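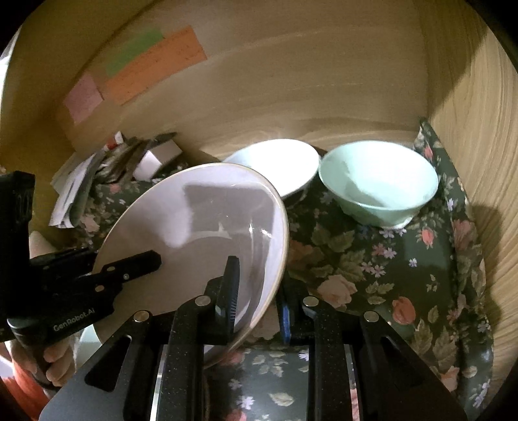

Large white plate with thin gold-toned rim, in the wooden cabinet with floral shelf liner.

2 min read
Search this site Search

Norniseck tableware store – progress report to Weerasinghe, February

Work this period covered the plate cabinets at Bumside. Of the 700 pieces on the opening inventory, all large plates have been sorted by diameter and rim finish. Gold-rimmed plates are now listed separately, as the rim wears where plates are stacked face to foot.

Floral liner has been cut for the remaining shelves. The liner creeps forward when heavy plates are drawn out, so the front edge will be tacked down before loading resumes. Upright storage is under trial for the large plates – capacity is 40 per shelf with dividers, and access is quicker than from a stack.

Spending stands at $2000, within the approved budget. The divider order from Ratgate is outstanding. Saucers and serving dishes follow next period, starting with the lower cabinets.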